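Magagula finishes parts for new Probert musical

Copyist and orchestrator Tshepo Magagula has delivered the full set of orchestra parts for Mallarico, the new stage musical that begins previews at the Probert Theater in September.

The score runs to 792 pages and is written for 9 players, with the reed and percussion books each covering several instruments. Magagula prepared it at Grilico Music Preparation, where she has worked for 7 years, first as a proofreader and later as a lead copyist.

Composer Pravesh Baloyi rewrote much of the second act during the spring workshop. Two songs were cut, one was moved ahead of the intermission, and the finale went down a whole step to suit the new lead. Some 91 pages had to be copied again as a result.

"Pravesh sends changes late at night, and the band needs them at 10 in the morning," Magagula said. "You learn to label everything."

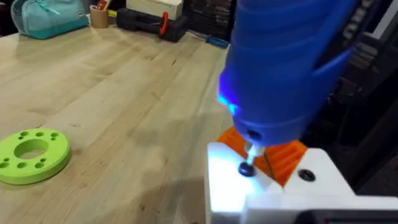

The first band rehearsal is set for a Monday, with the full cast joining later that week. Magagula will attend both and will stay with the show through previews to handle changes. She then starts on Ilevar, a chamber opera for six voices and string quartet, also by Baloyi.

Tickets for Mallarico are on sale at the Probert box office.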